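Why Do Chips Stay Crunchy in the Bag?

Have you ever left a few chips in a bowl overnight and tried one the next morning? Then you already know what happens. It bends a little, it squeaks between your teeth, and it tastes sort of sleepy. But the chips in a bag that is still sealed can wait in the cupboard for weeks and come out as crisp as you please!

The secret is in the air, or really in the water that floats around in the air. You can't see it, but it is there in every room of your house (there's even more of it after somebody takes a long shower). Dry foods like chips, crackers and cereal are thirsty. They soak up that water bit by bit, and a chip with water in it can't snap anymore.

So the people who make snacks need a wrapper that keeps water out. Paper won't do the job by itself, and a very thin plastic lets a tiny bit sneak through. Many snack bags are made of several thin layers stuck together, and one of them is often a whisper of shiny metal. Look inside an empty bag and you may find the silvery side looking back at you.

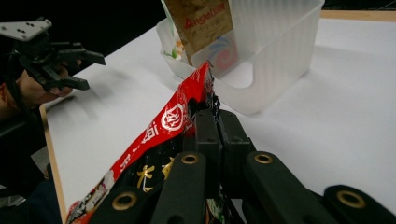
How Is a Packet Closed?

Most packets are not glued or sewn. They are melted shut! Two warm metal bars squeeze the top edges together for a moment, the inside layers go soft, and when they cool they have become one piece. That is why the edge of a packet often feels stiff and has little ridges in it.

Try It at Home

Put one cracker on a plate and another in a jar with a tight lid. Wait 30 hours, which I know is a terribly long time when there are crackers involved, and then break each one close to your ear. Which one makes the louder snap? Write it down, and try it again on a rainy day.

Written by Shanti Kaushik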